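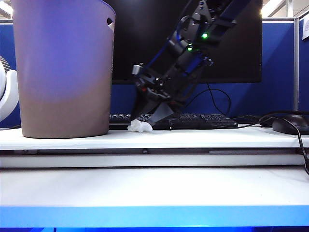
Figure 4.1 Robotic arm above a desk, gripper lowered to a crumpled tissue.

Chapter 4
Loading Zones and the Working Curb

What you'll be able to do after this chapter:
Explain why a loading zone is measured in time as well as in feet.
Tell dwell time apart from service time, and say which one a city can change.
Read a curb log and pick out the hour when the zone stops working.
Make a first sketch of a loading plan for one block.

Before you start, you'll want to be comfortable with occupancy and turnover from Chapter 3. If those two still blur together for you (they did for me for most of a semester), go back and redo the short exercise on the library lot. I'll wait.

4.1 A truck and nowhere to put it

I used to live over a bakery in Dusbridge, on a street with parking down both sides and one loading zone at the far corner. Flour came on Tuesdays. It came on a long truck with a lift gate, at an hour when I was trying to eat breakfast by the window, and so I got to watch the same little play over and over. The truck would come up the street, slow down at the loading zone, find a sedan sitting in it with the hazard lights going, roll on to the bakery, and stop dead in the travel lane. Then the bus would arrive behind it. Then everybody would honk!

I was sure for a long time that the sedan was the whole problem. Ticket the sedan, fix the street. I even wrote the city a letter about it, and I'm glad I didn't keep a copy. When the city did start ticketing, the zone emptied out beautifully and the truck still stopped in the travel lane. The zone was at the corner and the bakery was in the middle of the block, and a driver with a stack of flour sacks on a hand truck doesn't want to cross two driveways and a tree pit to get to the door. On top of it all, the zone was too short. With the lift gate down, the truck would have been sticking out into the crosswalk.

So there were three things wrong: who was in the zone, where it was, and how long it was. Most complaints you'll hear about loading come down to some mixture of those, plus a fourth that I'll get to in 4.3, the hours on the sign. People tend to notice only the first one. Cars are easy to be mad at.

Words you'll need

Curb: the edge of the street and the strip of pavement next to it, where a vehicle can stop. We use the word for the space as well as the concrete.
Loading zone: a length of curb set aside, at posted times, for picking up or dropping off goods. Some cities let passengers load there too. Check the local code before you assume.
Dwell time: how long a vehicle sits at the curb, from wheels stopped to wheels rolling.
Service time: the part of the dwell time spent moving goods between the vehicle and the door.
Double parking: stopping in the travel lane next to the parked cars.
Spillover: demand that goes someplace else when the zone is full. Usually the someplace else is the travel lane, a hydrant, or a bike lane.

4.2 Dwell time and service time

Students mix these up every year, so let's go slow. Suppose a driver pulls in, finishes a phone call, finds the right boxes, walks them in, waits for a signature, chats a bit, comes back, and pulls out. All of it is dwell time. Only the walking and the unloading (and, in most textbooks, the signature) is service time. The rest I call slack, though you'll see other names for it in the readings.

A city can do a fair amount about service time without ever talking to the driver. Put the zone closer to the door. Cut a ramp into the curb. Move the planter. Slack is harder. You can post a time limit, and a limit helps at the long end -- the van that's there through lunch -- but it does very little for the driver who's already hurrying.

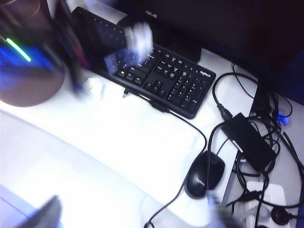 The trick, when you're standing out there with a clipboard, is to write down both. Note when the wheels stop, when the first box comes off, when the driver is back in the seat, and when the wheels roll again. You'll miss some. Everyone does, and a blank is a lot more useful to me than a guess. If two trucks show up together, follow the first and put a check mark in the margin for the second, so that you know later on that the log is thin at that spot.

Try it on paper first. A van stops at the curb at 9:04. The driver takes off the first box at 9:08, gets back in the seat at 9:19, and pulls away at 9:25. Dwell time is 21 minutes. Service time is 11 minutes, if we count from the first box to the driver's return. So nearly half of the stay was slack, and you'd want to know if that van was typical before you drew any new lines on the pavement. One van is a story. I like stories, but don't design a street from one.

Check yourself
Suppose the city moved the loading zone next to the door in the van's case. Which of the two times would you expect to change, and which piece of the stay would likely stay the same?
Look at a block near you. Where would spillover go if the loading zone were taken out tomorrow?

4.3 The hours on the sign

Dratitz gave me my favorite lesson in sign hours. The main shopping street had loading from early morning to noon, then regular paid parking until the evening. Sensible enough when the sign went up, I suppose, with shops that wanted their stock on the shelf before lunch. Over the years a lot of those shops turned into restaurants. Restaurants get a produce delivery early, sure, but they also get drinks and linens in the afternoon, and by dinner there's a stream of people on scooters and in small cars picking up takeout. None of them had a legal place to stop. The morning zone, meanwhile, sat half empty.

I walked that street one wet November with a class, and we logged every stop we could from the awning of a shoe store. By the end, half the class wanted loading all day long. The other half wanted to split the block, with a long zone in the morning and a short one at each end for the evening. I lean toward the split, myself, though it does make for a busy sign, and a sign that takes too long to read gets ignored by exactly the people you put it up for.

Whichever way you lean, start with the log and work toward the sign. Draw the hours of the day across the bottom of a page and the length of curb in use up the side. Then draw the length of the zone as a flat line straight across. Wherever your demand goes above the line, you've got spillover, and wherever it sits way below, you've got curb that could be doing some other job.

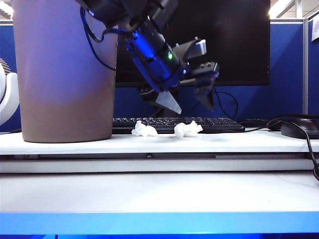
97

4.4 How long should the zone be?

Now we can get to length. Beginners like to take the longest truck and stop there. You'll also need room for the lift gate or the ramp at the back, and room for the driver to swing in without backing and filling. On a street where the zone sits between two parked cars, the swing-in room matters a lot -- a space that fits a truck on the drawing may not fit one that has to get in at an angle.

The other half of the job is how many vehicles will be there together. For this you'll use arrivals per hour and average dwell time, the same way you used them for the garage in Chapter 3. Multiply the arrivals per hour by the average dwell in hours. If six vehicles arrive in an hour and each stays a third of an hour, you'll have two at the curb on average. On average! Trucks bunch up, so a zone built for exactly two will be over its limit a good part of the time.

In the next section we'll put numbers from two made-to-measure practice blocks, Huanca Street and Povmont Avenue, through the whole method. Get out your graph paper, and keep your Chapter 3 formula sheet where you can reach it.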